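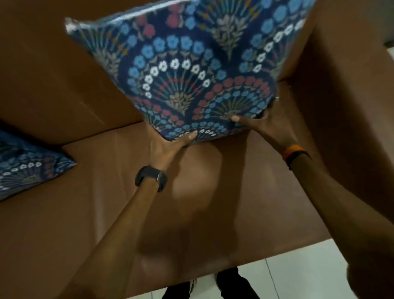 客厅整理任务的示教录制:从徒手示范到遥操作

适用范围:Grurkari 双臂平台,头部相机加两路腕部相机,末端为平行夹爪。徒手示范部分只用到头部视角,不需要机器人在场。其他平台可以参考流程,参数请自行重新标定。

本页以沙发整理为例,包含两个子任务:一是把靠垫拿起并放回靠背前,二是把坐垫上的纸巾收走。两者合在一起录,是因为它们对示教的要求正好相反。靠垫体积大、可变形、容差宽,主要难点在双手协同;纸巾轻、薄、形状不定,难点在接触。

一、任务定义

录制之前先写任务说明,一个子任务一段,写清起始状态、终止状态和允许的中间状态。不要写“整理沙发”这类笼统的指令。我们使用的写法如下:

子任务A:双手从靠垫两侧或两个下角抓取,抬离坐垫,移动到目标位置,放下,双手退回。终止条件是靠垫背面与沙发靠背接触,且双手离开靠垫。

子任务B:逐张拾取坐垫表面及接缝处的纸巾,投入地面上的容器。终止条件是坐垫上没有可见纸巾。

允许的中间状态也要写。子任务A允许中途换手一次,子任务B允许一只手按住坐垫、另一只手拾取。没有写进去的动作,复核时一律按偏离处理。

二、场地与视角

1. 沙发前缘与示范者脚尖的距离保持在可以弯腰够到靠背的范围内。距离过远时,示范者会向前跨步,头部画面随之大幅晃动,对应片段的手部姿态估计基本不可用。

2. 头部相机俯角以坐垫前缘落在画面下半部为准。俯角过小,拾取小件物品时手指会出画;俯角过大,抬起靠垫时只能拍到靠垫下半截。两个子任务共用一个俯角,取折中值,录制中途不再调整。

3. 光源尽量放在侧面。顶光会把手臂的影子直接投在操作区域,深色皮面上影响不大,浅色布面上会干扰分割。浅色地砖反光较强,曝光需锁定,否则靠垫移开的瞬间画面亮度会跳变。

4. 容器放在坐垫前缘下方,不要放在身后。转身投放会使一条示范的长度增加一倍以上,而且转身段没有有效的操作信息。

三、徒手示范

徒手示范用于预训练和动作分段,不直接映射为关节轨迹。每条示范按以下顺序进行:

1. 双手放在大腿两侧,静止2秒,作为起始标记。

2. 执行动作,速度为日常速度的一半。靠垫这类遮挡面积大的物体,速度再低一些。

3. 抓取靠垫时,手指可以自然弯曲,但拇指应留在正面。拇指藏到背面后,手部关键点的置信度会明显下降,抓取时刻也无法自动标出。

4. 每次只拾取一张纸巾。人手很容易一把抓起几张,平行夹爪做不到,这样的示范对后续阶段没有价值。

5. 动作完成后双手退回起始位置,再静止2秒。

每个子任务先录12条,检查合格后再继续。检查项只有三个:起止静止段是否完整,双手在抓取时刻是否同时可见,有无任务说明之外的动作。常见的额外动作有拍打靠垫、抚平坐垫、整理袖口。这些动作录制者自己往往察觉不到,应由另一人复核。

手腕上的佩戴物不必摘掉,但同一批次内应保持一致。左右手佩戴不同的物品对左右手判别有帮助,代价是模型可能把它当作捷径特征,所以不同批次之间应当更换。

四、遥操作录制

遥操作使用 Estdale 主从手柄,控制频率在配置文件中设定,一般不改。步骤如下:

1. 上电后执行归零。归零过程中机械臂工作范围内不得有人。

2. 在主手侧加载与徒手示范相同的任务说明,编号保持一致,便于后期配对。

3. 夹爪闭合力设为5 N,用于靠垫。纸巾使用同一数值即可,不需要更小,纸巾破损对任务结果没有影响。

4. 子任务A中,两侧夹爪先后闭合,间隔不要超过0.5秒。一侧先夹紧并开始移动,会把靠垫拖偏,另一侧随后抓到的是空气或一层布料。

5. 子任务B中,夹爪自上而下接近,触到坐垫表面后再下压一小段,然后闭合。软质坐垫会让位,下压量不足时夹爪只擦过纸巾表面。坐垫接缝处单独录一组,接近方向与接缝平行。

6. 操作者主要看腕部画面,头部画面只用于粗定位。

7. 失败的尝试不要立即中止。夹空后重新张开、后退、再次接近的过程应完整保留,标记为“恢复”。只录成功轨迹训练出来的策略,第一次夹空以后通常停在原地反复开合。
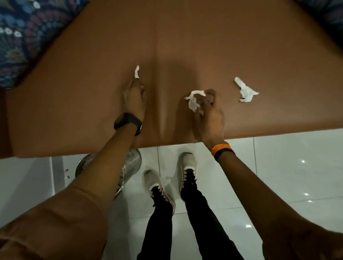 Rondonuwu 在本页旧版下面留过一条意见:第7条如果执行得太彻底,恢复片段的比例会过高,策略会学成先夹空一次再夹准。他那边的做法是,同一条示范里第二次以后的恢复全部裁掉,训练时再把恢复片段的采样权重压到正常片段的一半;接缝组例外,接缝处一次夹准的情况本来就少,裁掉以后几乎剩不下什么。

该意见已采纳。裁剪在后处理阶段进行,录制时仍按第7条完整保留,原始文件不删。

五、标注与配对

徒手示范和遥操作数据按子任务编号配对,不要求时间对齐。每条数据标注四个时刻:首次接触、抓取完成、释放、双手退回。子任务B按每张纸巾分别标注,一条示范中有几张就有几组时刻。

自动标注工具在以下情况容易出错,需要人工复查:

靠垫图案细密时,手指边缘与图案混在一起,首次接触时刻会提前;

纸巾被手指完全遮住时,抓取完成时刻会丢失;

手臂影子与深色接缝重合时,会多标出一次接触。

六、数据量与划分

Ildale 测试间的这一批共258条,两个子任务合计,徒手与遥操作都计算在内。验证集按摆放方式划分,不按条数随机抽取。同一种初始摆放不得同时出现在训练集和验证集里,否则验证结果偏高,换一张沙发就能看出来。

初始摆放共8种,改变的量包括靠垫位置、靠垫朝向、纸巾数量和纸巾是否靠近接缝。每换一种摆放,拍一张静态参考图存入同一目录,文件名用摆放编号。

七、常见问题

回放时夹爪位置整体偏移:检查归零后是否移动过底座。移动过底座的数据不能靠平移修正,相机外参也已经变化,需要重录。

靠垫在空中旋转:两侧夹持高度不一致。遥操作时先让两侧夹爪停在同一高度,再同时向内靠近。

纸巾粘在夹爪上不落下:张开后在容器上方停留1秒,仍不落下则小幅抖动一次。抖动要写进任务说明的允许状态,否则复核时会被当成额外动作剔除。

徒手示范的手部估计左右互换:多发生在双手交叉越过身体中线的时候。重录时改用同侧手拾取同侧物品。

录制文件末尾缺帧:停止录制前没有等待缓存写完。看到状态灯变为常亮后再断开连接。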